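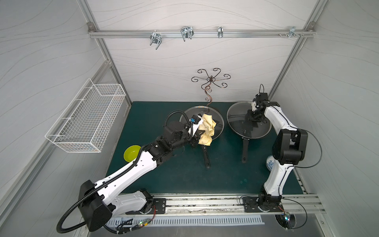 Are household robots any closer to doing the washing-up?

2022-05-21

Ryszard Malinowski has spent most of his working life on packing machinery, and he distrusts the word "household". In a factory, he says, the part arrives the same way up each time. In a kitchen it arrives wherever the last person put it down.

He now runs manipulation trials at Flistel, where the current list of chores covers drying, wiping, stacking and sorting. I asked him which of them was closest to being finished.

"None is finished. Stacking bowls is the most reliable. Wiping is the one people think is easy, and it is the one that takes up most of our week."

The difficulty lies in the cloth. A rigid object has one shape, and a planner can work from it. A cloth has a different shape each time it is picked up, and the arm has no direct measure of how much of it lies between the fingers and the surface. Too little and the fingers touch the glass. Too much and the bundle slides about without pressing on anything.

"A lid is worse than a plate," Malinowski said. "It is curved, it is clear, and it has a rim. Depth cameras do badly with clear glass. You get the rim and you guess the rest."

The last full set of trials, in January, ran to 283 attempts. Malinowski would not give a success rate for wiping, on the grounds that the team had changed its definition of "wiped" halfway through. The first version counted contact with the surface. The second asked whether a mark had gone.

Using two arms helps, up to a point. One can steady a pan while the other works, but each must then keep clear of the other, and the planning time rises. Bogumił Laskowska, who writes the control software, put the present pace at 5 times slower than a person for a single lid — and that excludes fetching the cloth.

"Speed is a tuning problem," Laskowska said. "Recovery is the real one. If you drop a cloth, you pick it up without thinking. We have to detect the drop, find the cloth again and decide whether the job needs restarting."

Both were more hopeful about shops and canteens. Flurnwood, a catering supplier, has asked for a machine that handles one type of lid on one type of tray. Malinowski thinks that could be running within 24 months. A home version he declined to date.

Would he have one in his own kitchen?

"For the bowls, yes. I would still do the pans myself."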